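Reviews > Home Automation
2021-01-07
By Valeriano Rivas

Skelura two-hand tidying package, tried on books and papers

Putting books away is a dull chore and a fair one to test a machine on. I spent 20 days with the Skelura package, a pair of five-fingered hands with the software to run them, and gave it the jobs I'd give a teenager on a Saturday. The book job is the one I'll spend most of this review on. 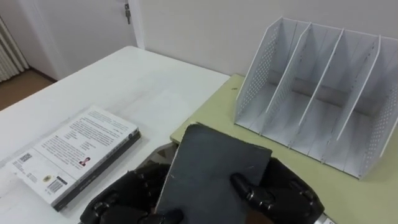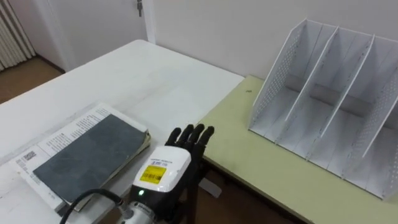

Two tables, one desktop file organizer, and reading matter to be put in it.
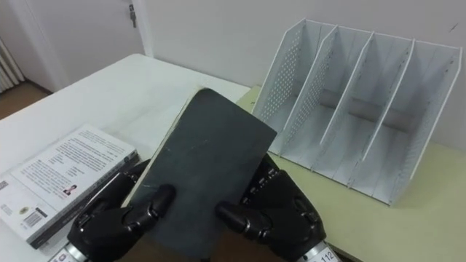 Page last changed: 2 edits since first posted, latest by C. Villanueva (prices removed)

The short answer is that it can do the job, slowly, if you set things up for it. I wouldn't buy one for a house yet. I might for a mail room.

Grip is the best part. A hardcover held in both hands, thumbs on the front and fingers behind, stayed put every time I tried it. I tugged on one and had to pull fairly hard. Earlier hands I tested from Mollitz pinched with the fingertips and let heavy books swing. Skelura uses more of the finger, and it shows.

Picking up from a flat table is the weak part. A book lying flat gives a finger very little to get under. The hands do best when a corner sticks out past the table edge. With a paperback in the middle of the table, I saw several tries before it got hold, and sometimes it gave up and waited for me. Soft covers bend when pushed, and anything left lying open is worse again. I ended up closing those myself, which took me a second.

Filing into the organizer falls somewhere between. The slots are narrow and the dividers slant, so the book has to come in at the right tilt. My best run was 6 books out of 6. On a bad afternoon it caught a divider and shoved the whole rack back. I put rubber feet on the rack after that and had less trouble. A heavier rack would also do.

Speed: around two minutes a book on a good run. I can clear the same table before it has finished the first one. That matters less if you're out of the room, but I never got to the point where I'd leave it alone.

Setup took most of a morning. The manual is clear on mounting and poor on calibration. Skelura's support line answered the same day. The October software update is needed for two-handed lifts, so check that yours has it.

I also tried towels (poor), empty boxes (good) and sorting hardware into bins at the Cifuentes shop, where the owner, Lenora, was willing to lend me a bench. It handled large brackets and dropped small screws. She said she'd look at it again when it can do screws.

Good: firm two-handed grip, decent support, quiet.
Bad: slow, poor with thin or floppy items, thin manual.

Score: 6 out of 10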